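소형 컨베이어 픽 위치가 이송 방향으로 조금씩 밀립니다 (원점 재설정하면 복귀)

분류: 자동화 설비 > 컨베이어/이송
작성자: Bảo Lục
작성일: 2021년 9월 28일
태그: 타이밍벨트, 벨트 추종, 엔코더, 그리퍼

질문

탁상형 셀에서 로봇 한 대와 소형 벨트 컨베이어 한 대를 쓰고 있습니다. 컨베이어는 Erkik 제품이고 모터에서 타이밍벨트로 구동축을 돌리는 구조입니다. 풀리는 작은 쪽이 모터, 큰 쪽이 구동 롤러입니다. 이송 속도는 60 mm/s로 고정입니다.

증상은 다음과 같습니다.

전원을 켜고 기준 마크를 맞춘 직후에는 픽 위치가 정확합니다. 40 사이클을 돌리고 나면 실제 부품이 로봇이 계산한 위치보다 뒤에 있습니다. 마지막으로 측정했을 때 차이가 19 mm였습니다. 방향은 항상 같습니다. 기준 마크를 다시 맞추면 오차가 없어지고, 돌리면 다시 쌓입니다.

엔코더는 모터축에 붙어 있습니다. 벨트 한 바퀴에 3912 펄스로 등록해 두었습니다. 이 값은 셀을 넘겨받을 때 인수 문서에 적혀 있던 값이고 제가 직접 재지는 않았습니다.

지금까지 해 본 것:
- 로봇 쪽 작업 좌표계 재교시. 변화 없음.
- 벨트 표면 세척. 변화 없음.
- 속도를 절반으로 낮춤. 오차가 줄기는 하는데 없어지지는 않음.
- 손목 카메라 노출 조정. 초록색 벨트가 광택이 있어서 조명 반사가 심한데, 인식 실패율만 내려가고 위치 오차는 그대로.

펄스 값을 조금 바꿔서 맞춰도 되는 문제인지, 기계 쪽을 먼저 봐야 하는지 궁금합니다. 타이밍벨트 장력 조정은 해 본 적이 없습니다.

댓글
Raghavendra Pisharody: 부품을 하나도 안 올리고 돌려도 밀립니까?
Bảo Lục: 빈 벨트로 돌리고 기준 마크만 확인해도 밀립니다. 다만 양이 적습니다.
Raghavendra Pisharody: 그러면 카메라는 일단 빼고 생각해도 됩니다.

답변 1
작성자: Clyde Lindgren

펄스 값이 틀린 겁니다. 벨트에 표시하고 한 바퀴 돌려서 카운터 읽고 그 값을 넣으세요. 저희도 벨트를 교체하고 나서 똑같았습니다.

댓글
Bảo Lục: 한 바퀴 재 보니 3912와 거의 같게 나옵니다. 그런데 잴 때마다 값이 조금씩 다릅니다.
Clyde Lindgren: 그럼 모르겠습니다. 엔코더 커플링 확인해 보세요.

답변 2 (채택됨)
작성자: Vangelis Kokkinos

속도를 낮추면 오차가 줄고, 부하가 없으면 또 줄고, 한 바퀴 측정값이 매번 다르다고 하셨습니다. 환산값만 틀렸다면 오차는 이송 거리에 비례하고 속도나 부하와는 관계가 없어야 합니다. 엔코더와 벨트 표면 사이 어딘가에서 미끄러지고 있습니다. 펄스 값은 손대지 마십시오. 지금 보정해 넣으면 나중에 수리한 뒤에 반대 방향으로 틀어집니다.

미끄러질 수 있는 곳은 세 군데입니다. 모터 쪽 풀리의 고정나사, 타이밍벨트의 이, 구동 롤러와 이송 벨트 사이. 아래 순서로 보십시오.

1) 표시하기
전원을 차단하고 로봇을 컨베이어 위에서 치웁니다. 유성펜으로 모터축과 작은 풀리에 걸쳐 선을 하나 긋습니다. 큰 풀리와 그 축에도 같은 식으로 긋습니다. 타이밍벨트 등면에 인쇄된 글자가 있으면 그것을 기준으로 쓰지 말고 따로 표시하십시오. 인쇄 글자는 반복되는 경우가 있어서 헷갈립니다.

2) 저속으로 돌려 보기
평소처럼 사이클을 돌린 뒤 정지하고 표시를 봅니다. 축과 풀리의 선이 어긋났으면 고정나사입니다. 풀어서 탈지하고 나사 고정제를 바른 다음 D컷 면에 직각으로 다시 조입니다. D컷이 없는 축이면 클램프형 풀리로 바꾸는 편이 낫습니다.

3) 타이밍벨트 이 넘김
축과 풀리의 선은 맞는데 두 풀리의 상대 위상이 틀어졌으면 벨트가 이를 넘은 것입니다. 기동 순간에 딱 소리가 나는지도 들어 보십시오. 장력은 모터 브래킷 볼트를 반 바퀴만 풀고 모터를 바깥으로 밀어서 잡습니다. 두 풀리 중간을 손가락으로 눌렀을 때 조금 들어가고 바로 돌아오면 됩니다. 이런 소형 모터는 축 베어링이 약해서 과하게 당기면 모터부터 나갑니다. 볼트를 조인 뒤에 두 풀리의 면이 같은 평면에 있는지 직자를 대고 확인합니다. 조이는 동안 브래킷이 돌아가는 일이 많습니다.

4) 이송 벨트
위의 두 곳이 정상이면 롤러와 이송 벨트 사이입니다. 종동측 조정나사를 좌우 같은 양으로 조금씩 조입니다. 한쪽만 조이면 벨트가 옆으로 쏠립니다. 조정 후 몇 분 공회전시켜서 쏠림이 없는지 보고, 롤러에 기름이 묻어 있으면 알코올로 닦습니다. 벨트 이음부가 롤러를 지날 때만 느려지는지도 보십시오.

5) 재측정
기계 쪽이 끝난 다음에 한 바퀴 펄스를 다섯 번 잽니다. 서로 일치하면 그 값을 등록합니다. 일치하지 않으면 1)로 돌아갑니다.

댓글
Diễm Ung: 3)번에서 모터를 밀면 배선이 당겨질 수 있으니 먼저 여유를 확인하세요. Rutville 셀에서 모터 단자가 빠진 적이 있습니다.
Vangelis Kokkinos: 맞습니다. 순서에 넣었어야 했습니다.
Bảo Lục: 3)번이었습니다. 큰 풀리 표시가 작은 풀리에 대해 틀어져 있었습니다. 장력을 다시 잡고 한 바퀴를 다섯 번 재니 모두 3912입니다. 문서 값이 맞았네요.

답변 3
작성자: Diễm Ung

채택된 답변에 설치 쪽을 보충합니다. 장력을 조정하고 나면 컨베이어 본체가 테이블 위에서 미세하게 움직여 있는 경우가 있습니다. 이때는 이송 방향 오차가 사라져도 직각 방향으로 일정한 오차가 남습니다. 벨트 문제로 오해하고 다시 뜯는 분이 있는데, 본체 위치부터 확인하면 됩니다.

저희 Tandutham 라인에서는 테이블에 파란 마스킹 테이프로 격자를 붙여 두고 컨베이어 끝단과 하부 레일을 선에 맞춥니다. 테이프 자체는 정밀 기준이 아닙니다. 본체가 밀렸는지 눈으로 빨리 알아보는 용도이고, 좌표는 따로 교시합니다. 테이프가 찢어지거나 들뜨면 그 구간은 기준으로 쓰지 마십시오.

확인 절차는 이렇습니다. 로봇을 컨베이어 바깥의 안전 높이로 보내고 그리퍼를 연 상태로 세웁니다. 손목 카메라 화면에서 벨트 끝단과 격자선의 위치를 조정 전에 저장해 둔 화면과 비교합니다. 자세는 반드시 저장된 포인트로 호출해야 합니다. 조그로 대충 맞추면 비교가 안 됩니다. 차이가 보이면 본체를 되돌려 고정하고, 그다음 끝단 모서리 두 점을 다시 교시합니다.

반사는 위치 오차의 원인이 아니어도 나중에 다른 문제를 만듭니다. 광택 벨트에서 흰 반사점이 검출 영역에 들어오면 부품 윤곽이 끊깁니다. 노출만 내리지 말고 조명 각도를 옮기거나 검출 영역을 반사가 없는 쪽으로 잡으십시오. 저희는 구동부에 가까운 쪽 벨트만 검출 영역으로 씁니다.
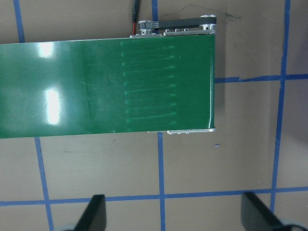
영역을 옮겼으면 트리거 위치도 같은 거리만큼 옮겨야 합니다. 이걸 빼먹으면 이송 방향 오차가 고정값으로 다시 나타납니다.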